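Reflections on glossy shelf, tray poses jumping about
Rodbridge user forum > Perception and planning

anwara_w
Hello all, and sorry in advance for the essay! We're taking black moulded parts from a bin and trays from a yellow shelf, two arms, multi-fingered hands, head camera only. Our pose estimator (Pirau, default weights) is lovely on the parts in the bin, but on the shelf it keeps turning trays end for end, and the planner then picks a grasp from the wrong side. I went through 1,448 logged estimates last night with a pot of tea, and nearly all the bad ones are trays on the top board.

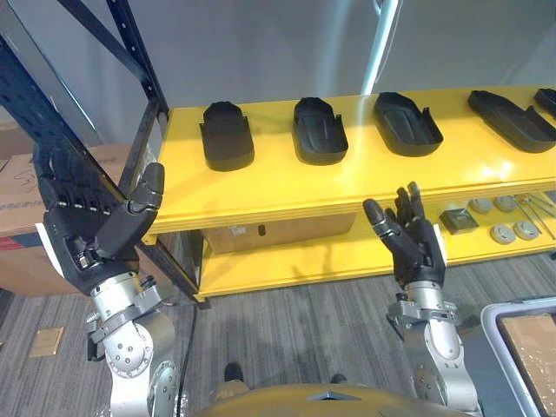
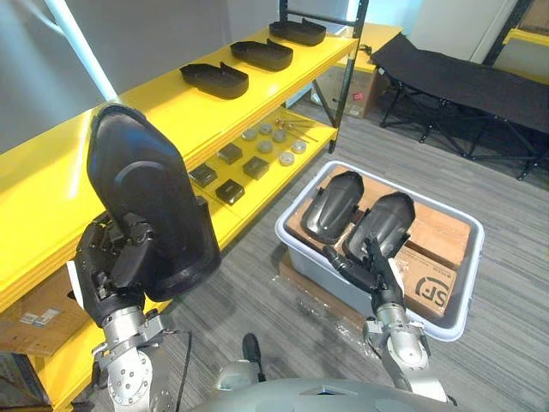 Top: facing the shelf, both hands open. Bottom: left hand holding a part up, right hand in the bin.

kamrul_p
Nice clear post, thank you. I'd blame the shelf. You can see the lights in that yellow board, and a dark tray on a shiny board gives you awful edges. Put some matt film down before you touch any code.

inger.v
I don't agree, Kamrul, sorry! Those trays are nearly the same shape at both ends apart from the small tabs. If the crop gets shrunk before matching, the tabs vanish and it's a coin toss. What size are your crops, Anwara?

anwara_w
Just looked, and the smaller side is 35 pixels after resizing. Oh dear.

inger.v
Well, there you are. Double it and keep two hypotheses alive until the planner has to commit.

kamrul_p
Fair enough on the crops, but I'd still want the film. We had the same flips at Jullum with big crops, so I'm not letting the shelf off that easily.

rizwan_wick
Also check that the held part is masked out of the view. In your bottom picture it hides a good bit of the shelving, and our tracker used to grab onto things like that (took me most of December to find).

anwara_w
No mask at all at present! I'll do the crops first, then the mask, and ask about film. Will report back.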